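Roboterarm am Küchentisch: Greifpunkte einlernen ohne Kollision

Von Randi Tangen, 2026-04-18

In dem ersten Teil habe ich erklärt, wie man den Arm befestigt und die Steuerung Limen installiert. Jetzt geht es um die Greifpunkte. Ich setze voraus, dass der Arm schon referenziert ist und der Not-Halt funktioniert. Wer das noch nicht geprüft hat, macht bitte zuerst das.

Was man braucht: einen Besteckhalter mit festen Fächern, zwei oder drei Küchenhelfer mit langem Griff, doppelseitiges Klebeband und ein Lineal.

1. Halter fixieren

Den Halter an der Unterseite mit Klebeband am Tisch befestigen. Bei mir ist er am Anfang immer einige Millimeter gewandert, und dann stimmt kein Punkt mehr. Danach in Limen einen neuen Arbeitsplatz anlegen und den Nullpunkt auf eine vordere Ecke vom Halter setzen.

2. Sichere Höhe festlegen

Die sichere Höhe ist die Höhe, auf welcher der Arm seitlich fahren darf. Ich messe vom Tisch bis zur Spitze vom längsten Gerät und gebe 87 mm dazu. Das klingt viel, aber die Geräte stehen schräg und nicht jedes Mal gleich.

3. Anfahrpunkt speichern

Im Handbetrieb mit kleiner Geschwindigkeit (bei mir 9 Prozent) den Greifer über ein Fach bringen. Erst seitlich fahren, dann senkrecht nach unten. Nie beides gleichzeitig, solange man die Bahn noch nicht kennt.

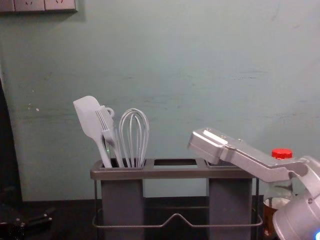 Wenn die Position gut ist, auf «Punkt übernehmen» drücken und einen klaren Namen geben, zum Beispiel fach_rechts_oben. Mit Namen wie p1 und p2 findet man nach einer Woche nichts mehr. Das Gleiche wiederholt man für jedes Fach, welches man benutzen will.

4. Greifpunkt speichern

Vom Anfahrpunkt senkrecht absenken, bis die Finger den Griff von einem Gerät umfassen können. Die Finger langsam schliessen. Wenn der Griff sich beim Schliessen zur Seite bewegt, steht der Greifer nicht mittig, und man korrigiert die Position in kleinen Schritten. Erst dann speichern.

5. Probelauf

Den Ablauf zuerst mit leerem Halter starten, eine Hand am Not-Halt. Ich lasse 13 Durchgänge laufen und erhöhe die Geschwindigkeit erst danach. Bleibt der Arm mit der Meldung «Bahnfehler» stehen, ist meistens die sichere Höhe zu klein eingetragen.

Die Punktdatei am Ende exportieren und eine Kopie auf einem anderen Rechner ablegen. Ich habe meine im Januar bei einem Update verloren und musste alles neu einlernen.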